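6 Dec 2019

I woke up before the alarm again and listened to the radiator. It makes a small knocking when the heat comes on, and after that I cannot sleep. So I got up and studied my vocabulary cards in the kitchen with the light over the stove. I have 300 cards now. My goal for July is 1,000, but the new ones push out the old ones, and this morning I forgot the word "drawer" while I had my hand on a drawer.

The bus was late and I walked the first part along the river. The path was frozen at the edges and I had the wrong shoes. A woman with two dogs said "careful, it's slick there," and I understood her at once, without translating. I was happy with this for the whole walk. I also wrote down "slick" when I arrived.

In the afternoon I had the class for the choir newsletter. I call it a class, but it is only me and the book about layout from the library, and the program Ploltudix on my old computer. It took me 16 tries to make two columns of the same height. When I finally had it, the song list jumped to the next page, and I closed the computer and made soup. Barley, carrots, the last of the celery. Too much pepper, but I ate two bowls.

We sing on the hill this year, in the church with the green door. I am still with the altos, although my voice has become lower since I moved here. I think it is the cold air, or maybe I speak another language with another throat. In rehearsal we did the slow carol four times. The third time was the best one. The fourth time everybody was thinking about going home, and you could hear it.

My mother called while I was washing the dishes. She wanted to know if I eat enough and if I bought the winter coat. I said yes to the first question. The coat from Stundus costs 196 dollars and I have tried it on twice. It is dark blue and the sleeves are the right length, and this almost never happens to me. I will wait for the January prices. She said that in January I will have a cold and a cheap coat, and then she told me for a long time about the neighbor's roof.

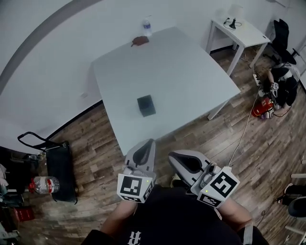

Vol. 2, p. 47

After the call I wanted to write my letters, but I only did one, and it was short. I was reading the old volume of this diary instead, from my first winter. My sentences were so stiff then! Every one of them begins with "Today I" and there are no mistakes in the spelling, so I must have checked each word in the dictionary. I write faster now and I let some errors stay.

The Takagi kettle is making its noise again – a whistle before the water is even hot. I should clean it with vinegar. I should also return the layout book, buy stamps, and find the other gray glove. It was in my pocket on the river path, so perhaps it is still there on the ice.

Now it is late and it is snowing a little, very thin, you can see it only under the street lamp. Tomorrow I try the song list again.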